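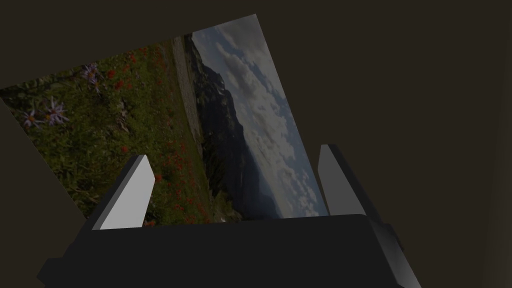
10/4/20

Okay, so I finally got a whole evening with the gripper sim and I have to tell you about it, because I'm way too excited to sleep! I've been building the arm at home since March (yes, the one on the laundry room shelf, yes, it still squeaks), and the plan was always to get the wrist view working in simulation before I let the real thing swing at anything.

The palm model is Erzsébet Sipos's, which she very kindly let me have after I'd made a mess of my own. I swapped it in, hit run, and got 327 errors. All one missing bracket in my config – I could have cried.

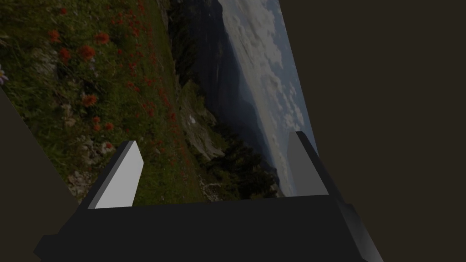 Next job is the lights. My room is way too dim, and I keep nudging one lamp up and then chickening out. I also want to try the Wadero motor driver on the real arm, but the Breta board I have now was 45 bucks and I'm stubborn, so it stays until it smokes.

I did leave the sim going for 900 steps while I ate dinner, and it was still running when I got back with my plate – no crash, no weird wrist spin. Tomorrow I'm rewriting the part that closes the fingers. Wish me luck!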